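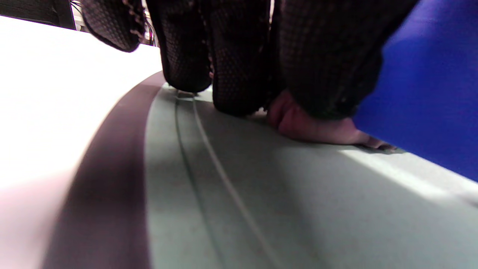

Hotels that sell rooms near airports generally quote two prices for the same bed. One is prepaid and cannot be refunded. The other can be canceled up to a stated hour, usually 6 p.m. on the day of arrival, and costs more. The two prices are supposed to follow each other through the season at a steady distance, like the thin dark groove and the pale line in the photo, which take the same curve but drift apart. In the sample I have been working from, they do no such thing. The gap opens and closes for reasons the buyer cannot see, and I think the industry should be made to show it.

The sample comes from Nimavar, a small chain with four properties, one of them at the Sekness terminal. The chain let me read its booking export for one winter season on the condition that I publish totals only. There were 3,297 bookings. Of these, 1,518 were prepaid and the rest were flexible. Among the prepaid bookings, 336 were never used, because the guest either canceled without a refund or did not show up. The export does not record how many of those rooms were sold a second time. The front office manager told me that some were and that no separate figure is kept.

The missing figure matters. A nonrefundable rate is a trade in which the guest gives up the right to cancel and receives a discount. Whether the discount is fair depends on what the hotel loses when a guest cancels, and a room near an airport at night is a poor example of a loss. Flights are delayed, passengers are rebooked, and demand arrives late in the evening without warning. A room given back at noon has a reasonable chance of selling by midnight, often at the walk-up rate, which is the highest on the card.
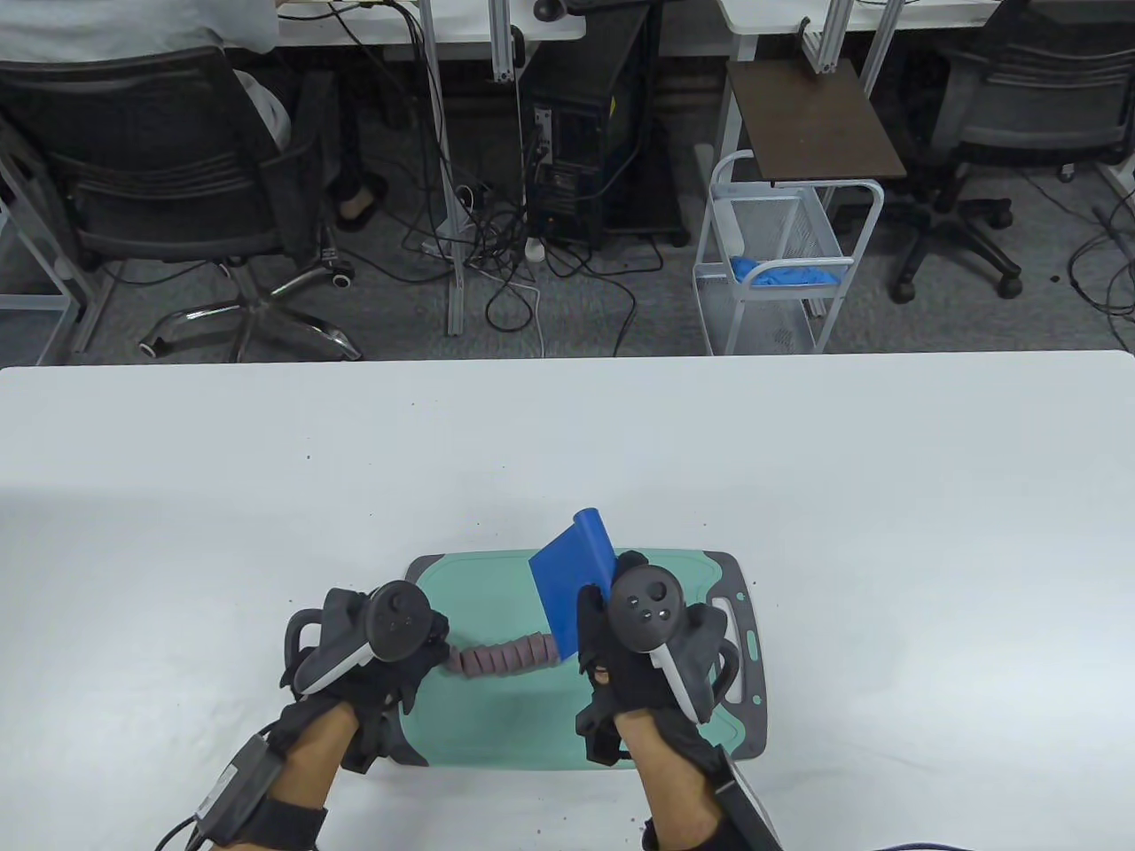

Blue scraper on a mint-green cutting board.

The standard defense is that prepaid sales give the hotel certainty. I accept this for a resort that has to schedule staff and order food for a week. An airport hotel staffs to a fixed pattern and buys breakfast by the case. Its guests stay one night. The value of knowing in October that a certain room will be paid for in December is real but small, and it does not account for a price gap that doubles between one Sekness night and the next.

A second defense is that the buyer was told. This is true in the narrow sense. On Surkico, the booking site Nimavar uses, the words "no refund" appear under the lower price in gray type, and the same words are repeated on the payment page. What the page leaves out is the cost of the alternative as a separate number. The buyer sees two totals, each with its own bundle of parking and breakfast, and has to work out the price of the right to cancel by subtraction. If one bundle includes parking and the other does not, the subtraction cannot be done at all.

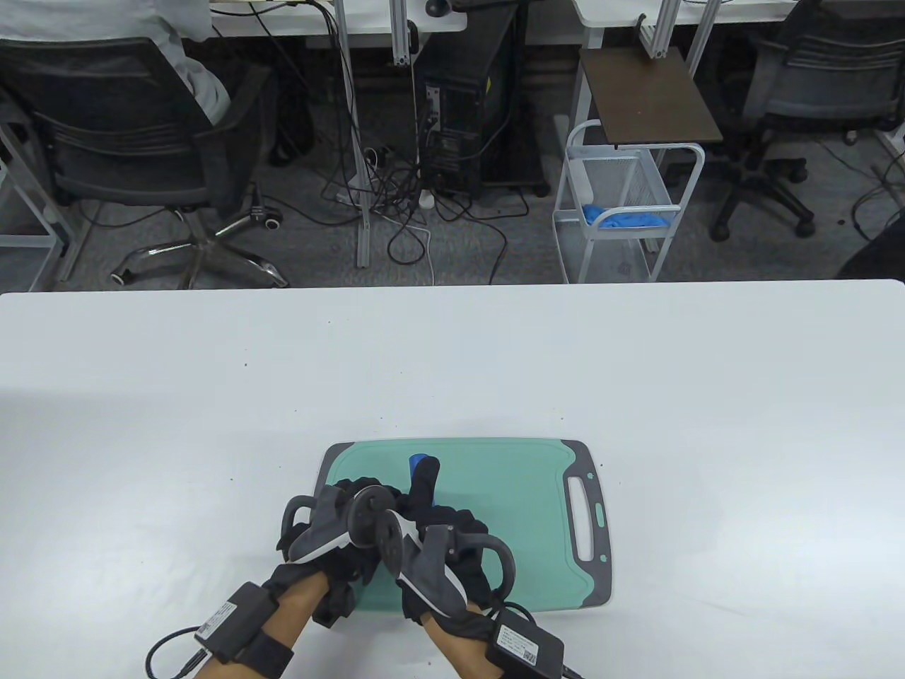 Nusrat Dogar
Contributing writer, hotel pricing

My proposal has two parts. First, the right to cancel should be sold as its own line. The room has one price, and cancellation until 6 p.m. is an item added to it, with an amount beside it, in the same way that parking is. Second, when a prepaid room is handed back and sold again for the same night, the first guest should receive the lower of the two amounts paid, less a fixed handling fee. The hotel keeps its certainty and is no longer paid twice for one bed.

The usual objection to the second part is the record keeping. Property systems already assign each stay a room number and a time stamp, and matching a returned room to a later sale is a simple query in a hotel that is full. In a hotel that is partly empty the question of which room was resold becomes harder, and I would settle it by rule: no refund unless the house sold out. That excludes many guests. It also removes the argument over which key went to whom.

Refunds could be paid within 60 days, which is slow, but gives small operators time to reconcile their commission statements. I would take a slow refund over the present arrangement.

Comments (3)

gatecrasher_tom
We lost a prepaid night at an airport place when our connection was canceled. Lobby was packed when I called. I asked if they would resell the room and the clerk said he couldn't discuss it.

R. Qureshi
I did night audit for nine years. The query is simple until you have overbooked by six rooms and moved people across the street. Who sold out then, us or them? The rule needs to cover that.

pelham22
Separate line for cancellation, yes. Refund only on sold-out nights will just teach hotels to leave one room empty.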